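Boletín del taller Bindeo
14 de marzo de 2021

El brazo de la mesa del fondo ya separa colores (casi siempre)

Los que pasáis por Bindeo a última hora habréis oído un zumbido seguido de una palabrota. El zumbido es del brazo. Llevamos desde julio con él y, después de 23 versiones del programa, dos juegos de servos y una fuente de alimentación que huele a castañas, podemos anunciar que clasifica cubos por colores. Un niño de dos años lo hace más deprisa, pero un niño de dos años no se puede atornillar a una base.

El proyecto se llama Omatov por razones que se perdieron en una cena. La idea era modesta: un brazo de sobremesa, piezas impresas en el taller y un presupuesto que cupiera en el bote del café. El presupuesto aguantó hasta que descubrimos lo que cuesta un reductor decente. Al final lo compramos de segunda mano en Ferretería Henríquez, donde lo tenían en un cajón entre bisagras y nos lo vendieron al peso.
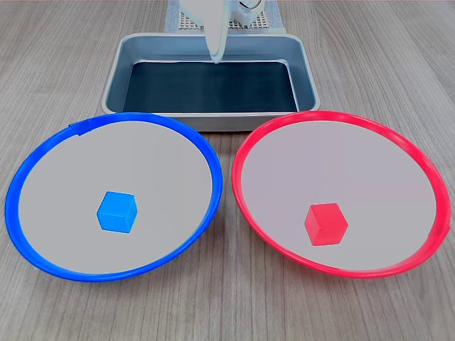
La calibración se ha comido más horas que todo lo demás junto. El programa tiene que saber dónde está la mesa, y la mesa, como sabéis, se mueve cada vez que alguien se apoya en ella para opinar. Ahora hacemos una pasada de 30 posiciones antes de cada sesión y apuntamos el error en la libreta verde (la verde, por favor, la otra es la del torno). Para las pruebas usamos la bandeja metálica como punto de recogida y los dos platos como destino: cubo azul al plato de borde azul, cubo rojo al de borde rojo. El fondo gris de los platos ayuda bastante, porque la cámara distingue bien el cubo; con la vajilla de flores que teníamos antes, el brazo intentaba agarrar las margaritas.

Queda pendiente el asunto de la pinza. Aprieta con demasiado entusiasmo las piezas blandas y con ninguno las que pesan. Hemos pedido a Dultgate un sensor de fuerza que según el catálogo llega en 3 semanas, plazo que en esta casa leemos como género fantástico. Mientras tanto hay un trozo de cámara de bicicleta pegado con cianoacrilato que cumple con dignidad.

También queremos dejarlo funcionando hasta completar 3000 ciclos y ver qué se rompe primero. Se admiten apuestas en la pizarra. De momento ganan los cables de la muñeca, con mucha ventaja sobre la paciencia de los vecinos de arriba.

Si queréis echar una mano, hace falta alguien que sepa de cableado y alguien que ordene la carpeta del código, donde conviven "final", "final2" y "final_bueno_este". Y quien se llevó la llave Allen pequeña, que la devuelva. El codo lleva días sujeto con una brida.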